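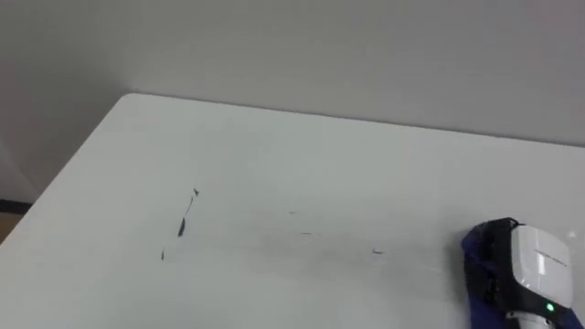 White table against the wall, upstairs room.

Ticket 659: broadband drops out, upstairs only
Opened by Upendo Shemweta, 20th August

Connection goes for four minutes or so, then comes back by itself. Lokosus support say their line test is clean. They said that in May as well, and I didn't believe it then.
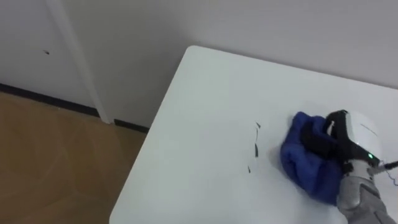 Haiyan Yin asked me to rule out the Liltis extender before anyone pays for a visit. I ran a speed test at the white table, next to the crumpled blue cloth, and got 49. Ten minutes later, same spot, nothing. The extender's light stayed green the whole time, so I wouldn't trust the light.

Update: factory reset done, as told.

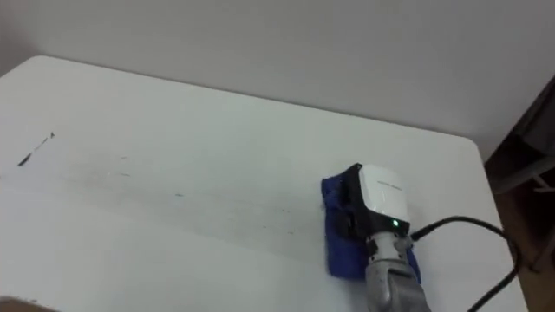
It made no difference. Lokosus now suggest "interference", which seems to mean they have run out of script. Changed the channel anyway. Dropped twice before lunch.
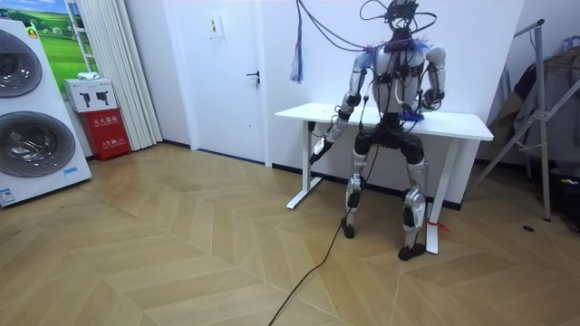

Yutong Shen thinks the extender is too far from the router. Maybe, but the box claims 800 square feet and we're well inside that. I've moved it nearer the standing desk by the back wall and will log drops from there until tomorrow. Status stays open. Please don't close it for me again.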